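Prudero opens up its Kiltis planner, with a kitchen table full of test tasks
Jan 15, 2026

PUTMONT – The small software team at Prudero has put the first public version of Kiltis on its download page this week, and if you have been following their progress since the early previews, you will know it has been quite a wait. Kiltis is a motion planner for arms that end in a five-fingered hand, and it takes care of the stretch between "the camera has found the thing" and "the fingers are around it," which is where a good many projects get stuck.

The release comes with 71 ready-made tabletop tasks, all of them run in simulation, so you can try the whole package on a decent desktop computer without owning any hardware at all. Each task has its own settings file, and the team has kept those files short and readable – a kindness to anyone who has ever spent an evening hunting for one wrong number.

What's new in the planner

The biggest change is in how the hand comes in. Earlier previews planned one long path straight to the grasp, and the fingers tended to clip the rim of a plate or bowl on the way. Kiltis now plans to a waiting pose beside the object first, checks the view again, and only then works out the last short move. Prudero ran 1,853 trials across the task set and says 1,690 of them ended with the object held, with most of the misses coming from round items that rolled.

The fruit tasks are a nice place to begin, and the pear on the blue plate is the one the tutorial walks through, with a wicker box and a lattice mat sharing the table.

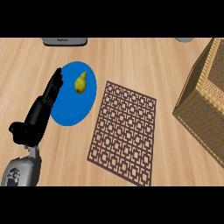

Getting hold of it

Kiltis is free for classroom and hobby use, and the download includes the planner, the tasks and a viewer for replaying any run step by step. Kandasamy, the robotics workshop across town, helped test the installer and will host 12 evening sessions for newcomers starting in February. Places can be booked through the workshop's front desk, and you are welcome to bring your own laptop. Bug reports go to the Prudero forum, where the team is already answering questions about custom hands.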